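# Wandard Akden 2 replacement finger set

Part no. 2251. Two fingers, four screws, one hex key. Fits the Akden 2 hand-held gripper only. The older Akden takes a different screw pattern, and we no longer stock fingers for it.

**Read this before you order.** Wandard sells this set as the fix for the slipping fault. We sell it because people ask for it, and we have doubts.

The fault goes like this. The gripper closes on something light with a rim or a thin handle, you lift, and one finger gives a little under load. The item turns and drops. Wandard's notice blames worn fingertips and says new ones cure it. Mirjana Perić, on our repair bench, had 177 returned grippers through her hands before November, and nearly all of them had fingers with plenty of life left. What she did find was play in the link behind the finger. New fingers don't touch that.

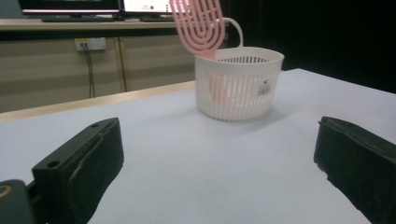

We also don't care for the claim that the fault is "cosmetic." Plastic baskets and kitchen tools bounce. A glass jar won't, and Gil-soo Ahn has a scar on his thumb from finding that out. Until the link is checked, keep glass, blades and hot liquids out of your test set, and keep your free hand out from under the load.

## Check the link first

1. Power off and take the battery out.
2. Hold the body still and push each finger sideways near the tip.
3. If the finger moves and its screw stays put, tighten the screw and try again.
4. If the whole link moves, stop using the gripper. Don't buy this set. Send the unit in.

## When the set is worth buying

- A tip is cracked or has lost a chunk.
- The screw hole has gone oval.
- The finger rubs its neighbor when fully closed.

Scuffs alone are no reason to replace anything.

## Returns

Unopened sets can come back within 5 weeks. If you fitted the set on Wandard's advice and the gripper still slips, write to Seon-mi Won at our Droltberg counter with your order number. We asked Wandard for their load test results and have been sent a brochure.

Page last changed 14/10/2018.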